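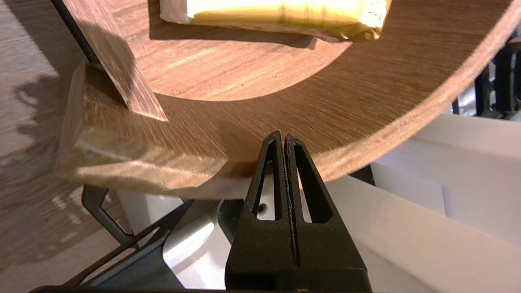
Round board, walnut-brown, light from the side. Grain shows well at this angle.

Workshop notebook, November, started 7:40 in the morning

Finish trials, continued. I write this before the heating comes on, so my handwriting was bad and I am typing it again in the afternoon with small corrections.

The question is still the same one from the last entry: which oil do we use for the serving boards and the small table tops that go to Plirnholm, and how many coats. The customer wants a surface that is not shiny, that can be wiped with a damp cloth, and that does not change colour too much in the first year. The last wish is difficult with walnut, as walnut becomes lighter with the sun whatever we put on it. I have told them this by email and they have accepted, but I would like to have samples to show.

Oils in the trial:
Zetovar hard oil, the one we have always used
Skenarent, the thinner one, from the new supplier
plain tung oil, thinned with citrus solvent for the first coat
no oil, only sanded, as the control

All pieces are offcuts from the same two planks. I marked the back of each with pencil and also with a small punch mark, as the pencil disappeared under the oil last time and I had to guess. The punch marks are one dot for Zetovar, two dots for Skenarent, three for tung. The control has none. Please do not throw away a piece that has no marks!

Sanding. I went up through the grits by hand with the cork block, and stopped at 240 for all of them. For the second group I raised the grain with a wet cloth, let it dry overnight, and sanded again lightly with the last grit only. On the tung oil pieces the difference is very clear to the finger. On the Zetovar pieces I am not sure that I can feel it. I closed my eyes and mixed them up and I picked the wrong one twice.

I tried also to go up to 2000 on one offcut, only from curiosity. It becomes very beautiful and almost like glass, but then the oil does not go in. It stays on top and becomes sticky, and the next morning there was a fingerprint in it that I could not wipe away. I sanded it back. We do not need this for a board where people put bread.

Application. Thin coat with a cotton cloth, wait 30 minutes, wipe everything off with a clean cloth, leave standing on edge. The instructions on the Zetovar tin give a shorter waiting time but the workshop is cold in the mornings now and I think the shorter time is meant for a warm room. With Skenarent it was necessary to wipe much sooner. It gets tacky at the edges first, where the end grain has drunk the most and then gives a little back. I had to go around the edges again with the cloth three times during the morning.

About the end grain I want to write a little more, because it is where the round boards are different from the square ones. On a square board you have two sides with end grain and two with long grain, and you can treat them separately. On a round one it changes all the time as you go along the rim, so one part takes the oil like a sponge and a hand's width further it takes almost nothing. If I put the same amount all the way, I get a rim with dark and pale parts. What worked best was to sand the rim one grit finer than the face. It closes the end grain a little and the colour comes out more even. I have written this on the card above the bench also.

Drying. The rack by the window is not good. The pieces on the window side were ready a day before the pieces on the wall side, and the comparison is then not fair. I have moved everything to the middle shelf and I turn the pieces when I come in and before I go home. The first group I count as lost for the drying times, but the colour can still be compared.

Used cloths: flat, outside, over the rail, never in the bin. I found one folded on the bench again. I know that everybody knows this, I write it anyway.

Water test. A drop of water on each piece, wait, wipe, look with the lamp held low. After four coats the Zetovar shows no ring. Skenarent shows a faint ring which was gone by the afternoon. Tung oil shows a ring, but it has had only two coats and it needs much longer to cure, so I will repeat it. The control shows a ring of course, and the grain stands up in it.

I did also coffee on one piece of each. Coffee is less of a problem than I thought. Red wine I will do next time, if somebody brings some that is not too good to waste.

Smell. Tung with the citrus is pleasant for one hour and too much after three. Skenarent smells of almost nothing, a point in its favour for kitchen things. Zetovar smells as it always did and stays in the drawer for weeks.

Cost, only for my own memory: for the last lot of boards, 37 in total, we used a little less than two tins of Zetovar. I do not have the same number for Skenarent yet. It is thinner and goes further on the face, but the rims take more, and I suspect the two things cancel each other.

The Maruyama scraper arrived. The steel is good but the burr that comes on it is too big, I must take it down with the fine stone first and turn a new one with less pressure. When it is right it takes off a dried run of oil very cleanly, without touching the colour under it. It lives in the top drawer in its paper sleeve. Please put it back in the sleeve.

For now I lean to Zetovar for the table tops and Skenarent for the boards, but I want to see the tung pieces when they are fully cured before I write to Plirnholm.

To do:
third coat on the tung pieces, middle shelf
repeat the water test on all, same lamp
cover one half of each sample with card and put them on the sill, for the sun
order cotton cloth, the lint-free one, the last pack was not
ask the supplier if Skenarent can go over old Zetovar, for repairs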